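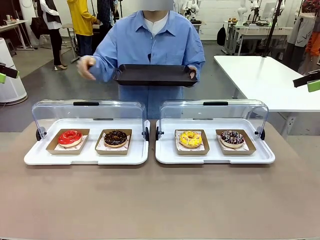 Can a computer tell you who is going to win the big game?
It can tell you who is more likely to win. That is a much smaller promise than it sounds.

You have probably heard a grown-up on TV say that a team has "a 75 percent chance." It sounds very sure of itself. Where does a number like that come from, and should you believe it?

How the number gets made

Let's use two soccer teams, Skonley and Kolow. A computer is given the scores of their old games. It looks at how many goals each team scores and how many it lets in. Then it plays a pretend game between them, using something like dice to decide what happens. The better team gets the better dice.

One pretend game doesn't tell you much. So the computer plays 300 of them, which takes less time than tying your shoes. If Skonley wins 200 and the other 100 are ties or Kolow wins, the computer says Skonley has a two in three chance.

Did the computer watch any soccer? No. It rolled dice 300 times and kept score.

What the computer doesn't know

It only knows what somebody typed in. Maybe Skonley's goalkeeper has a sore thumb. Maybe the field is a swamp after a week of rain. Maybe Kolow has a new coach and plays a completely different way now. If those things aren't in the numbers, the pretend games will go on as if they never happened.

Somebody also had to choose the numbers. Should a game from last August count as much as one from last week? People who build these programs disagree about that, and their answers come out different. When two computers disagree, which one is "what the computer says"?

The trick with being right

Suppose 12 people each guess the winner of a final, and one guesses a team everyone else laughed at. The team wins! That person will be called a genius. But with enough people guessing, somebody is going to get lucky. Before you clap, ask how their other guesses went. The bad ones are hard to find — people don't brag about those.

Here's another sneaky part. If the computer says Skonley has a two in three chance and Skonley loses, the computer can say, "Well, I told you they might." One game can't show whether the number was any good. You would need to check lots of games and see if the "two in three" teams win two times out of three.

Try it yourself

Pick a league you like and write down your guess for every game before it starts. No changing it later! Next to your guess, write what a coin says: heads for the home team, tails for the visitors. Skip the ties. After a month, count up who did better, you or the coin.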